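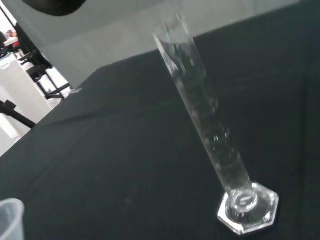 Gripper lets go during pour, error 812, any ideas?
Forum > Small arms > Faults and fixes

tiltandpour
Posts: 37
Started 2024-05-09

Hi all, long post, sorry, I'm rather excited about this one even though it has cost me a cylinder.

I've been teaching our Salley arm to pour from a glass measuring cylinder through a funnel into a little round-bottom flask. It's a lovely task! The glass is see-through, the neck is narrow and every small mistake shows up. It did 144 pours with nothing worse than a few drips. Then on the next one the arm stopped halfway through the tilt, the controller put up error 812, and the fingers opened. Cylinder on its side, water everywhere, chip out of the rim. No one was near it and it was only water, but I'd like to understand it before I go on.

What I've got:
Salley arm, Peltonen parallel gripper, stock fingers
Vuletti controller, last updated in February
Cloth over the table so the glass has something soft to land on

The manual says 812 is "tool supply low" and then stops, as if that were enough for anyone.

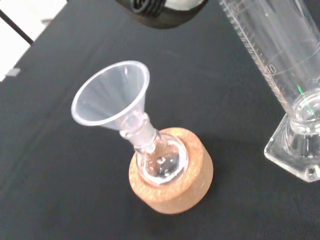 Wrist camera, funnel and flask on the cork ring, cylinder to the right.

I can repeat it, sort of. 6 times now it has stopped at the same part of the tilt, and on two of those the fingers opened as well. The rest of the time it held on. Same program, same speed.

brackish_bob
Posts: 812 (ha, look at that)

Smooth glass in hard fingers, I'd start there. You're gripping a round tube between two flat faces and then turning it sideways. Stick silicone pads on and try again. I lost two beakers before I did mine.

tiltandpour

I thought of slipping too, but it doesn't slide. The fingers open, I can hear the motor. Pads are a good shout anyway and I've ordered some.

quietrelay
Posts: 290

Don't blame the pads for this. Low tool supply in the middle of a wrist move says cable to me. When the wrist turns far enough the lead gets pulled, the voltage dips, the gripper restarts and goes through its start-up routine. On the older Peltonen ones start-up means opening fully to find the end stop. It would explain why it only happens sometimes: a short dip stops the arm, a longer one restarts the gripper.

Is your cable on the outside of the arm? Post a side view if you have one.

tiltandpour

Oh, that fits so well. Yes, it's on the outside. 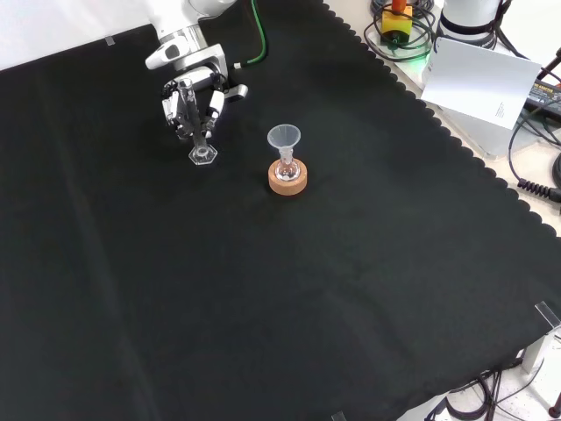 Side camera, cylinder held just clear of the cloth.

It's the green one that goes up from the wrist. At this height there's plenty of slack. I've never properly looked at what it does with the wrist turned over.

brackish_bob

Fair enough on the cable, but I still say a gripper that needs power to hold glass wants pads. Both can be true.

nan_of_nine
Posts: 64

Can I be the grumpy one? The cable is a side issue. A gripper that opens when its power comes back is a bad fault whatever set it off. Today it's water. Somebody reading this will copy the setup with something that burns. Turn off the automatic homing, and put a tray under the lot until you've proved it.

quietrelay

Agree on the tray. Not so sure about turning homing off. Without it the gripper doesn't know where its fingers are after a restart, and then your next grip could squeeze too hard. Broken glass in the fingers is no better.

nan_of_nine

Then have it home when a person presses the button and at no other time. Stop, hold, wait. I'd take a stuck arm over a helpful one every day of the week.

quietrelay

OK yes, that I'd sign up to. It's under Tool > Start-up > Ask first on a Vuletti. You may need the newer menu.

funnelweb
Posts: 11

Slightly off topic but which cylinder is it? I use the Nernosine 100 ml ones with the six-sided foot and they're top heavy when full. If yours is similar, try a smaller fill while you're testing. Less weight hanging off the wrist and less to mop up.

tiltandpour

No idea of the make, it came out of a cupboard! Smaller fill is a good idea though, doing that from now on.

tiltandpour

Update! I ran the tilt with nothing in the fingers and watched the cable instead of the glass. Right at the point where it always stops, the lead goes tight and the plug shifts in its socket. You can see it move. I held the wrist there and wiggled the plug by hand (arm stopped, my finger on the button, before anyone shouts) and got 812 straight away. Did it again, 812 again. I've never been so pleased to see an error.

So far I have re-run the cable with a bigger loop and a strap taking the pull, and set start-up to Ask first. Pads still in the post. There's a baking tray going under it tonight.

brackish_bob

Great stuff. Let us know how the pads do.

nan_of_nine

Good. Now pull the power on purpose with an empty plastic bottle in the fingers and see if it holds. A menu setting is only a promise until you've tried it.

tiltandpour

Will do, and I'll report back even if it drops it. What counts as enough clean pours before I trust it with the good glass again? I was going to say 100.

quietrelay

Your last fault came after 144, so I'd want a good few more than that.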